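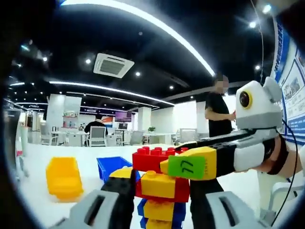 *Large building blocks, stacked. Studs and the hollows under them hold most of the dirt.*

# Cleaning and storing hard plastic toys

These notes cover hard plastic toys with no batteries, no fabric and no paper labels: building blocks, stacking cups, plastic animals, play food. Wooden toys need a different method and should never be soaked.

## Sorting before washing

Pull every piece apart first. Two blocks washed while joined will trap water between them, and the trapped water leaves a gray film. Large blocks that have stuck together come apart more easily after five minutes in warm water. Do not pry with a knife. A plastic putty knife or an old gift card pushed into the seam will open it without marking the edge.

Set aside:

- anything with a sticker or printed face
- anything with metal axles or screws
- cracked pieces (throw these out - the crack cannot be cleaned and the edge is sharp)
- pieces with a squeaker or a small hole, which fill with water and do not drain

## Washing by hand

Use water that is warm to the touch, no hotter than you would use for a baby's bath. Most hard block plastic starts to soften well above that, but thin parts can warp earlier and a warped block will no longer grip.

1. Fill a dishpan or a clean sink and add a squirt of plain dish soap.
2. Soak for 15 minutes.
3. Scrub the undersides with a bottle brush. A soft toothbrush is better for the gaps between studs.
4. Rinse in a colander under running water.
5. Shake each piece, open side down.

If the toys have been near a sick child, disinfect after washing, never before. Soap residue and dirt both weaken bleach. Follow the dilution on the bottle, as strengths differ from one product to the next. For reference, a target of 200 parts per million means one part bleach in 5,000 by weight, so the amount needed is small. Never mix bleach with vinegar. Rinse again and air dry.

## Washing by machine

A dishwasher works for solid one-piece toys if the heated dry setting is off. Put them on the top rack in a zippered mesh bag. Small parts that fall through the rack end up on the heating element, and melted plastic does not come off it.

A washing machine also works, again with a mesh bag: cold water, gentle cycle, lowest spin. Fill the bag halfway at most and put two towels in with it. The towels cut the noise and prevent most of the scuffing. Spin speed matters more than temperature here. A load run at 1,000 rpm came out with white scuff marks on every corner, and they did not polish out.

The bag I use is an Otelska, medium size, with a cover over the zipper pull. Any bag will do if the zipper can be tied shut with a rubber band.

## Drying

Towel drying reaches only the outside. Spread the pieces open side down on a wire cooling rack over a towel, with a fan on low. Turn them after 2 hours. Leave overnight before putting them in any closed container.

Keep them out of direct sun while they dry. Yellow and white plastic discolors first, and blue fades slowly enough that the change goes unnoticed until an old block is put beside a new one.
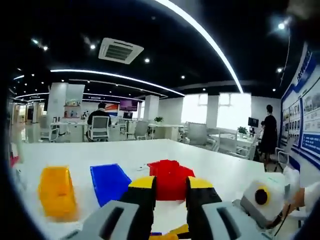 *Yellow, blue and red pieces on a white tabletop. A pale surface makes leftover dirt easier to spot.*

## Marks and stains

| Mark | First try | If that fails |
|---|---|---|
| Crayon | Baking soda on a damp cloth | Vegetable oil, then dish soap |
| Ballpoint pen | Rubbing alcohol on a cotton swab | Repeat - do not scrape |
| Permanent marker | Rubbing alcohol | Dry-erase marker over the mark, wipe at once |
| Sticker glue | Vegetable oil, wait 10 minutes | Rubbing alcohol |
| Dried modeling dough | Let it harden fully, brush out | Toothpick |

Test alcohol on an inside face first. It can cloud clear plastic. Acetone nail polish remover should not be used on any of these toys, as it dissolves many of the plastics they are made from.

## Storage

Shallow bins work better than deep ones. In a deep bin the small pieces settle to the bottom and the whole bin gets dumped on the floor to reach them. I use low Himasari trays with a loose lid. A lid that seals airtight is a poor choice unless the contents are completely dry.

Sort by size before color. Large blocks dropped on thin flat pieces will chip the corners.

For shelves above shoulder height, use a soft-sided bin. A hard bin full of blocks is heavy enough to hurt someone when it slips.

## How often

- Toys that go in the mouth: daily, or after each use
- Everyday blocks: monthly
- Stored sets: once before storage, then a rinse when they come out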